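Purnum Recipe Cards

Plain-text recipes from four home cooks' notebooks, typed up so they can be searched and printed.

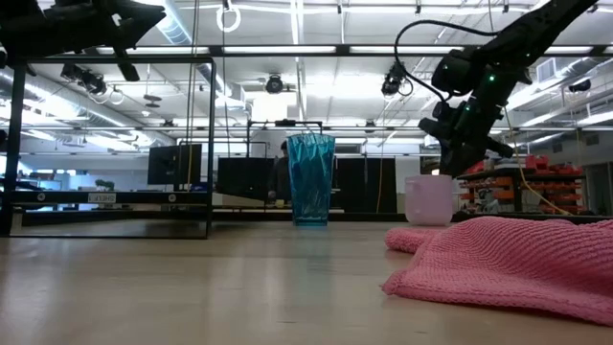 The set has 3000 cards, one per file. Each file starts with a title, then the yield, the ingredients and the steps, in that order. Amounts are in US cups and spoons. Where the notebook gave only a pinch or a handful, we kept the word as written.

Folders

cendley: breads, pies and other baking
sastry: soups, beans and rice
gollska: pickles and preserves
misc: anything we could not place

Known problems

Oven temperatures are missing from 14 of the pie cards. Two of the notebooks share recipes, so expect repeats — we left both versions in when the amounts differed. The canning times in gollska are old and have not been checked against current safety advice. Do not can from them.

Changes in version 2

Fixed fractions that came through as question marks. Split cards longer than 10 steps into parts. Renamed the March files to match the rest.

Corrections are welcome. Please give the folder and the card title.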